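Embassy returned my note about the closed border crossing, who do I send it to?
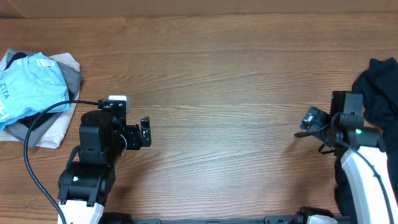

Blue T-shirt on the clothes pile, wood table.

Ľubomír Machala
Posted 26 December 2024

I live in Clemham, 4 miles from the Varkine crossing. It was closed after the shelling in April and my mother is on the Prata side. I wrote to the Prata embassy in Nustberg asking when it will reopen for family visits. They sent the letter back with a slip saying protests must come through the foreign ministry. I wasn't protesting, I only asked for a date. Is there an office that answers private people, or do I have to go through the ministry?

borderline_80

Embassies deal with governments. Anything that mentions shelling gets treated as political and goes straight back. Try the consular section - same building, different door and different mailbox. Leave out the shelling and ask only about family visits. Put your mother's full name and address on the first page.

Took them a month to answer me, but they did answer.

Tessel

They won't open it. My cousin wrote twice. Both sides summon each other's envoys every few weeks and nothing moves.

R. Odwin

The consular section is right for the visit permit, but they can't give you a reopening date. That is decided by the joint border commission, and it only publishes a date once both ministries have signed.

Your own ministry has a desk for divided families. Ask for the humanitarian list. When I applied there were 2,000 names on it and they let 100 people across at a time, on foot, one bag each. Being over 80 moves a relative up the list, so send a copy of her birth certificate if that applies. The form is free.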